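# Pacing and Recovery on the Flusmont Climb: A Term Project in Recreational Cycling

15 Jun 2025

## 1. Purpose

This report looks at how a recreational rider should pace a long steady climb. The question came out of the exercise science unit on energy systems. Our textbook treats pacing mostly through lab tests on trained riders, and I wanted to see what the same ideas look like on a real road with an ordinary rider, meaning me.

The climb I used runs from the Walow trailhead parking lot to the top of Flusmont Pass. The paved path gains 463 meters and has very little flat ground on it. The last section before the top is the steepest, and most people who stop on the climb stop there, at the bench by the culvert.

I set out to compare two ways of riding it:

- **Even pacing:** hold the same heart rate from bottom to top.
- **Front-loaded pacing:** ride the lower half hard and hang on for the upper half.

I expected the even rides to be a little slower but much more comfortable.

## 2. Equipment

All rides were done on the same bike, an older aluminum road bike with a compact crankset. I put new tires on it before the first ride and didn't change anything after that. Tire pressure was checked at the car each time.

Heart rate came from a chest strap paired with a handlebar computer. I don't own a power meter. This is the biggest weakness in the project, because heart rate lags behind effort and also goes up with heat and poor sleep. I wrote down hours of sleep and the air temperature at the trailhead so that I could at least look at them later.

## 3. Method

The test rides began in April, after the path was cleared. Each ride used the same warm-up, which was two easy laps of the Mestov reservoir loop. Then I rolled back to the Walow lot, reset the computer, and started the climb from the gate.

For even rides I kept my heart rate as close as I could to 152. For front-loaded rides I let it go as high as 170 until the wooden bridge, which is the halfway point by elevation, and after that I rode by feel. I alternated the two kinds of ride and left at least two days between them. If the wind at the reservoir was strong enough to put whitecaps on the water, I went home and tried again another day. That happened twice.

I did eight rides in total, four of each kind. One front-loaded ride had to be thrown out. The strap slipped down just above the bridge and the computer recorded nothing for several minutes. I kept the time for that ride in my notebook but left it out of the comparison.

At the top I wrote down a perceived effort score from 1 to 10 before looking at the elapsed time. I started doing this from the second ride, after noticing on the first one that seeing a good time made me want to give a lower score. The first ride's score isn't used.

## 4. Results

The fastest climb of the project was an even ride, at 42 minutes 10 seconds. The fastest front-loaded ride was 103 seconds slower than that. The slowest climb was also front-loaded, the third one, when I had to put a foot down at the culvert bench.

The bridge times tell a different story. Every front-loaded ride reached the bridge ahead of every even ride. The lead was gone by the top in all cases. On the computer's graph the speed drops soon after the bridge and doesn't come back, even where the grade eases for a short stretch.

Perceived effort was 6 or 7 on the scored even rides and 8 or 9 on the front-loaded ones. My highest heart rate of the whole project was 192, on the culvert section of the slowest ride. It may be a bad reading. The strap was dry that day and the number was only there for a moment.

Sleep and temperature didn't line up with anything I could see, but with so few rides I wouldn't expect them to.

## 5. Food and Recovery

Food was kept the same as far as possible. Before each ride I had oatmeal and a banana two hours ahead. On the bike I carried one bottle of Dixit drink mix and finished it by the top. The meal after a ride was planned at 762 calories, mostly rice and beans with whatever vegetables were in season. 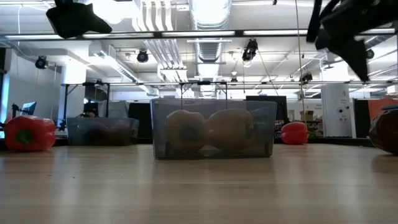 Recovery was scored the next morning by how my legs felt on the stairs, on the same 1 to 10 scale. Front-loaded days scored worse each time. The meal doesn't explain the difference, as it was the same after both kinds of ride. The vegetable part was usually bell peppers, red or yellow-orange ones, sliced raw over the rice. They add very few calories, so swapping one color for another didn't change the plan.

## 6. Limits

One rider on one climb can't show much. I also knew which kind of ride I was doing, and I expected the even rides to feel better. My fitness probably improved over the weeks too. Alternating the rides should spread that between both groups, but the last ride was an even one and it was the fastest.

## 7. Next Steps

I'd like to repeat the rides in the fall with a borrowed power meter and a second rider who hasn't been told what I found. I'd also move the split point lower, to the cattle guard, and see if a shorter hard start costs as much time.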